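课程项目报告，纺织品护理与家政专业，第二学年。报告用中文写，表格里的词和课堂词汇表一致。

# 白布、黑色塑料布和折痕

## 题目怎么来的

我们学校的布草练习室里有几张长桌。以前桌面上什么都不铺，学生直接在桌面上叠布。后来因为要练习去渍，有的桌子铺了黑色塑料布，这样水和洗涤剂不会渗到桌子里。塑料布铺上以后没有再拿下来，所以叠布的练习也在塑料布上面做。

我在这样的桌子上练习了一个学期，觉得布的表现和以前不一样。在没有铺东西的桌面上，我把布对折，用手压一下，折线是直的。在塑料布上，我做同样的动作，布会走一点，折线常常偏到一边。同班的同学也有这样的感觉，可是大家说的原因不一样。有的人说是塑料布太滑，有的人说是塑料布自己起皱，把布顶起来了。我想知道哪一种说法比较对，就选了这个题目。

我的问题有两个：

- 台面的材料怎样影响白布上的折痕？
- 如果桌子必须铺塑料布，应该怎样铺、怎样叠，才能得到比较好的结果？

## 材料

**白布。** 用的是 Nulby 的白色方巾，边长 43 厘米，四边都有缝好的窄边。布从 Softić 布草店买来，使用以前先洗过一次，晾干，没有熨。我选白色，一个原因是练习室里平时用的就是白布，另一个原因是白布放在黑色的台面上，边缘很清楚，歪了一点也能看出来。

**台面。** 比较了三种：没有铺东西的桌面、铺了厚毛毡的桌面、铺了黑色塑料布的桌面。塑料布是发亮的那一种，比较薄，从包装里拿出来的时候已经有折叠的印子。

**夹子。** 用来固定塑料布边缘的是 Boltik 桌夹。它的口张得不大，厚毛毡夹不住，所以毛毡是用胶带固定的。这一点对比较可能有一些影响，我在后面会再说。

**重物。** 一个装满沙的小布袋，重 300 克，代替手掌的压力。开始的时候我用手压，可是我早上和下午用的力气不一样，结果没有办法比较，后来就换成了沙袋。

## 方法

每次练习按照同样的顺序做：

1. 把布平放在台面中间，四个角用手指轻轻拉开。
2. 拿起近处的两个角，向远处对折，让边和边对齐。
3. 把沙袋放在折线上，等 3 分钟。
4. 拿走沙袋，把布打开，不再用手抹平。
5. 看折线、四个角和布面，在表格里写下来。

“打开以后不抹平”这一条是老师建议加的。我第一次做的时候，打开布以后很自然地用手抹了一下，自己都没有注意到。抹过的布当然比较平，但是那已经是手的结果，不是台面的结果。

我没有用尺子量折痕的高度，因为折痕很浅，而且布一碰就变。我用的是文字记录，规定了几个固定的词：折线“直”“偏”“断”；角“贴”“翘”“卷”；布面“平”“浅皱”“深皱”。这几个词我先和两位同学一起试了一下，三个人对同一块布选的词差不多一样，才开始正式记录。

## 三种台面的结果

| 台面 | 折线 | 角 | 布面 | 备注 |
|---|---|---|---|---|
| 没有铺东西的桌面 | 直 | 贴，有时翘 | 平 | 折线最清楚 |
| 厚毛毡 | 直 | 贴 | 浅皱 | 折线比较软 |
| 黑色塑料布 | 常常偏 | 翘或卷 | 浅皱 | 和塑料布的铺法有关系 |

在没有铺东西的桌面上，折线最清楚。桌面硬，沙袋的重量都压在布上，打开以后可以看到一条细的线。缺点是布的角有时不贴桌面，特别是缝边比较厚的那个角。

在毛毡上，布几乎不走。毛毡有很多细毛，把布抓住了。对折的时候很舒服，边很容易对齐。可是毛毡是软的，沙袋压下去的时候布和毛毡一起下去，所以折线不深，像一条软的影子。如果目的是得到清楚的折线，毛毡不太合适；如果目的是让初学的学生学会对齐，我认为毛毡是很好的。

塑料布的情况最复杂，我用的时间也最长。开始我相信是“滑”的问题。我把布平放好，用一个手指推它的边，布很容易就走了，这和我的想法一样。但是后来我发现，塑料布拉得很紧的时候，布虽然会走，折线还是可以叠直，只要动作慢一点。塑料布松的时候，动作再慢也叠不直。因为塑料布跟着布一起走，在旁边堆起小的褶，褶又把布的边抬高。

## 塑料布的铺法

知道了这一点以后，我把塑料布分成两种铺法来试。

**松铺**：塑料布只是放在桌上，两边垂下来，没有夹子。

**紧铺**：塑料布四边用 Boltik 桌夹固定，先夹远的一边，再拉近的一边，最后夹左右两边。

紧铺的时候有一个困难。塑料布从包装里带来的折印很难去掉，拉紧以后还是能看见。我试过把塑料布铺好以后放 18 个小时，第二天再用，折印浅了很多，可是没有完全消失。我也试过用温毛巾擦，效果不明显，而且台面湿了，布会粘上去，这个方法我不推荐。

松铺的时候，褶子喜欢出现在人站的那一边。我想原因是人的身体和袖子经常碰到近处的塑料布，把它向桌子中间推。左边还是右边褶子比较多，和这个人习惯用哪只手有关系，但是我只观察了很少的同学，不能说得很肯定。

还有一个光的问题。塑料布发亮，灯照在皱的地方，会有一条一条的亮光。刚开始的时候，我有几次把亮光看成了布的边。后来我记录以前先换一个位置看，从桌子的短边看过去，亮光就移开了，布的边还在原来的地方。 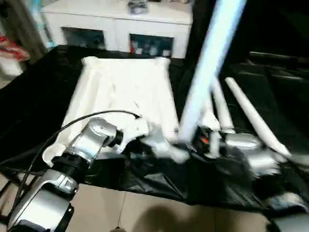
**Rudine，十一月**

白布放在黑色塑料布上，中间有一条柔和的折线，布面上还有浅浅的折痕。按照我的词表，这块布的布面应该写“浅皱”。远处的角翘起来，有一点不平；近处左边的角卷着，所以角这一栏要同时写“翘”和“卷”。塑料布整张都有皱纹，右下的地方堆成了褶子，反光也比较强。

从这样的台面开始叠布，我会先做两件事。第一件是整理塑料布，从中间向右下拉，把褶子赶到桌子的外边。第二件是处理卷起来的角。如果角是卷的，对折以后它会夹在两层布中间，外面看不出来，打开的时候却有一条斜的短印。这种斜印比正中的折线更难去掉，一般需要熨斗。

中间原来就有的折线也要考虑。它可以帮助学生，也可以给学生带来麻烦。如果新的折线和旧的折线在同一个位置，布几乎自己就会折过去。如果新的折线只差一点点，两条线靠得很近，布就不知道应该从哪里弯，结果就是表格里的“偏”。我的建议是：要么完全按照旧的线折，要么先把旧的线去掉。

## 给练习室的建议

我把建议写成短的句子，打印以后可以贴在墙上。

- 叠布以前，先看台面，再看布。
- 塑料布要用夹子固定，先远后近。
- 新的塑料布提前一天铺好。
- 台面湿的时候不叠布，先擦干。
- 卷的角用手指打开，再对折。
- 初学的时候，可以在塑料布上面加一块毛毡。

最后一条我只试了一个下午。毛毡放在塑料布上，自己也会滑，需要胶带。但是布在毛毡上不走，塑料布也还在下面保护桌子，去渍练习的时候把毛毡拿走就可以。

## 不足的地方

这个项目有一些缺点，我想写清楚。

我只用了一种布。Nulby 的方巾不厚，缝边也窄，如果换成桌布或者枕套，结果可能不一样。大的布自己比较重，也许在塑料布上走得少一些。

毛毡和塑料布的固定方法不一样，一个用胶带，一个用夹子。所以毛毡的好结果里面，有多少是因为材料，有多少是因为胶带，我不能分开。

另外，记录用的词是我自己选的。“浅皱”和“深皱”中间没有清楚的界线，有几次我在两个词中间犹豫，最后选了比较轻的那一个。下次我想先做一块样品板，把不同程度的皱布固定在上面，记录的时候拿来对照。

## 项目以后

下个学期我打算用同样的方法试枕套。枕套有两层，里面有空气，压的时候空气要从开口出去，我觉得这会影响角的形状。Softić 布草店有一种开口在侧面的枕套，和开口在短边的正好可以比较。沙袋和记录表都留在练习室的柜子里，想继续做这个题目的同学可以直接用，用完以后请把沙袋的口重新系紧。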